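Progress report to the Felatero small makers fund, second period
Prepared by Trinity Yazzie, Lellby Woodcraft

Summary

The grant was meant to get our engraved pepper mills and cutting boards into the Alcantara gift catalog by July. We made the catalog. I am less sure it was worth it. Orders came to 400, but most were for the plain mill, and the engraving you helped pay for went on far fewer pieces than the plan promised.

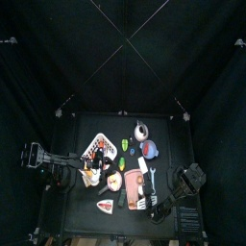
Engraving

Names of up to 20 letters were supposed to be simple. On walnut they are. On maple the thin script burns unevenly, and I no longer believe the supplier's claim that a settings change will cure it. We sanded back and redid 10 boards at our own cost. Customers also type their names wrong and blame us, so the order form now makes them enter the name twice. Complaints have dropped, though one slow month could explain that too.

Suppliers

Selia, who make the grinding parts, raised their price by 5 percent and called it temporary. I have budgeted as if it is permanent. Their new ceramic part grinds finer than the old one, but the sample I kept by my own stove has already started to slip.

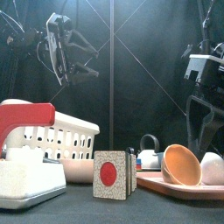 The steel version costs more and I would still pick it for the larger mill. I have asked for a second quote and will not sign for next season until it arrives.

Money

Spending is within the grant except for packaging, where the gift boxes ran over. I would like to move the unspent advertising money there. The ads brought in very little that I can trace. Please let me know if that needs a separate form.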